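Berry Firmness in Table Grapes Under Two Storage Humidities
Milagros Bedoya, Wilson Huaranga
Advisor: Ailbhe Scanlon
Dec 17, 2021

2. Method

Fruit was bought from the Skistisdale packing shed in two lots, one green and one red. Each lot was split between a dry cabinet and a humid cabinet, both held at the same temperature for nine days. Clusters were stored in a single layer. Berries with split skin were removed before the first reading and left out of the totals.

Firmness was read with a hand gauge on the widest part of the berry, one reading per berry. We took 600 readings in all. Stem color was scored by eye by one person — Huaranga — to keep the scale consistent. 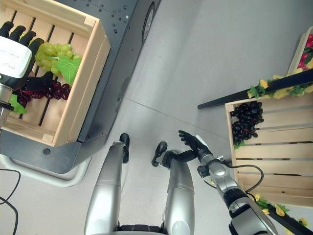

3. Results

Of the 600 readings, 193 fell below the firmness limit set in Section 1. Most of these came from the dry cabinet. Green berries lost firmness later than red berries in both cabinets, but the gap was small in the humid one. Stem browning followed the same order.

3.1 Sources of error

The gauge was zeroed once per session. Drift within a session was not measured. Cabinet doors were opened for each reading, and the humidity log shows a short dip each time.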